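Flandorine Handgreifer, Bausatz im Paar
Zwei Griffel für links und rechts, aus unserer Werkstatt

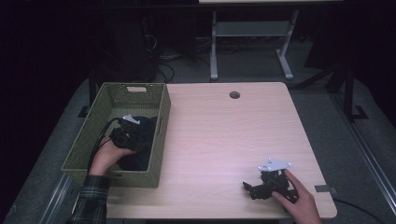
Die Flandorine ist mein drittes Greiferprojekt und das erste, das ich guten Gewissens an andere weitergebe! Angefangen hat alles im Juli bei mir am Küchentisch, inzwischen baue ich in der Gemeinschaftswerkstatt mit Binta Ibrahim zusammen (sie zeichnet, ich löte und fluche). Man hält in jeder Hand einen Greifer und arbeitet damit ganz normal, und die Bewegungen lernt später der Roboterarm. Wäsche ist dabei mein Lieblingsthema, weil Stoff so herrlich störrisch ist. Der linke Greifer steckt dann schon mal mitten im grünen Korb beim dunkelblauen Stoff, und das schwarze Kabel läuft einfach über den Korbrand weg. Die weiße Dreiecksplatte oben auf dem Gehäuse ist für Anbauten gedacht, da könnt ihr draufschrauben, was ihr wollt.

Was ist drin?
Zwei Greifer, fertig gedruckt, in Schwarz
Zwei weiße Dreiecksplatten
12 Schrauben für die Platten
6 Fingerspitzen, also auch welche zum Kaputtmachen
Zwei Kabel

Für den Zusammenbau braucht ihr einen Abend und einen kleinen Inbus. Zieht die Schrauben an den Fingergelenken bitte nur handfest an, sonst klemmt die Mechanik und ihr schreibt mir nachts um elf eine Mail (Funmilayo Adebisi, du weißt, wen ich meine).

Die Software heißt Virov und liegt dem Paket als Download-Code bei. Unter Linux läuft sie prima, unter Windows zickt gelegentlich noch die Kabelerkennung, da sitze ich gerade dran.

Artikelnummer: 2423
Preis: 800 Euro das Paar, einzeln gibt es sie leider nicht
Abholung in der Werkstatt möglich, schreibt mir vorher kurz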